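Standon mends its way to a fuller town hall
9/22/25

By Mahlet Adugna

If you walked past Standon town hall on the last weekend of August and wondered why people were queuing down the steps with armfuls of curtains and old shirts, you were looking at the start of something rather lovely. The town's first Cloth Fair filled both floors, ran an hour over time and has already been booked in for next year!

The idea came from the Prekavik Sewing Room, the little place above the baker's on Uton Street, where people have been learning to take up hems and turn collars for the past three winters. They wanted one big open day when anyone could bring in tired household linen and go home with it mended, swapped or made into something else. The organisers had hoped for 300 visitors. The door count at closing time was 617, and that doesn't include the babies.

Downstairs was the swap floor, and what a floor it was. Tea towels, pillowcases, tablecloths with a bit of embroidery in one corner, a whole rail of school shirts sorted by size (gone before eleven, so come early next time). The rule was simple enough: bring one, take one, and if you had nothing to bring you put a pound in the tin. The money goes towards a new overlocker for the Sewing Room, whose old one has been running on goodwill and oil for longer than anyone there can remember.

Upstairs, ten menders sat at two long tables under the windows, and the wait for a seat beside them was the best part of an hour by lunchtime. People didn't seem to mind a bit. They chatted, they held each other's places, they compared holes. One man had brought a dressing gown with both elbows out and left with patches cut from a pair of corduroy trousers, and he wore it down the High Street to the bus stop.

I sat in on the sheet workshop, which was run by Mrs Admasu, a retired hotel laundry manager with very firm views on fabric softener (don't). She showed us the old "sides to middle" trick, where you cut a worn sheet down its length, join the two good outer edges and hem the rest. It gives you years more out of a sheet and takes an evening at the machine. "Your grandmother did this without thinking about it," she told us, and half the room nodded.

Her folding lesson drew the biggest crowd of the afternoon. If you have ever fought with a fitted sheet, you will know why. The secret is to get your hands into two corners, tuck one inside the other, then do the same at the far end before you so much as look at a flat surface. It took me four goes. The girl next to me, who must have been nine, got it first time and was very gracious about it.

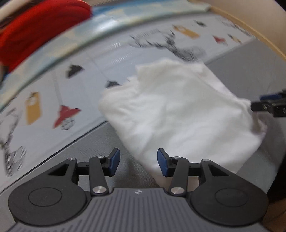

Cotton and linen will take a good hot wash, Mrs Admasu said, and a firm shake before they go on the line saves a lot of ironing later. She likes to fold things while they still have a trace of damp in them, then leave them somewhere airy overnight. Coloured cloth should be dried inside out. Anything past saving can be cut into squares and kept under the sink, and she had a basket of these to give away by the door. I took a handful and have been cleaning windows with them ever since.

The fair also raised enough to cover 100 free places on the Sewing Room's autumn classes, which is wonderful news for anyone who has been meaning to learn. Beginners start with cushion covers and move on to zips when they feel brave. All the machines are provided, and so is the thread, though you are asked to bring your own fabric and a pair of scissors if you have them.

Names can be put down at the library desk or at the Sewing Room itself, up the stairs beside the baker's. Evening places tend to go quickest, so it's worth asking about the morning sessions too. Spare buttons, zips and wool are welcome at either address, as are clean sheets of any size for the next workshop.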